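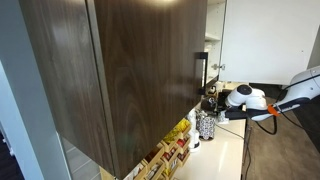
Tenants wanted for a study of shared housing in Galindo

Cimesix is looking for people who rent a room in a shared house or apartment and are willing to talk about how the household runs. We want to hear about chores, bills, noise, guests and who gets which shelf in the kitchen.

Who can take part

You must be 18 or older, live in Galindo or Skernham, and share with at least one person who is not a relative. Owners who live with their tenants cannot take part in this round.

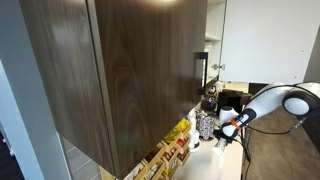 Ekrem Eren, asked about the first round, said the interview was easier than expected and that the questions on splitting bills took up most of it -- the diary was the part that needed some discipline.

What you will do

You will keep a short diary for 2 weeks, then come in for one interview. The interview lasts roughly 50 minutes and is recorded as sound only. Diary entries can be typed or handwritten. You can skip any question, and you can leave the study at any point.

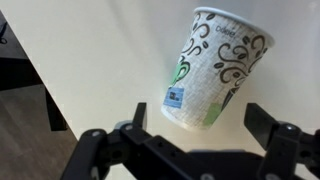

Paper coffee cup with a swirl and bean pattern.

Payment and dates

Participants receive $73 after the interview -- bus fare is paid separately. Interviews take place in May at the Relus building, on weekday evenings and on Saturday from 10 a.m. There are 30 places.

To apply, send your name, your neighborhood and the number of people in your household to the study desk at Cimesix. Housemates may both apply, but they will be interviewed separately. We reply to every application by email.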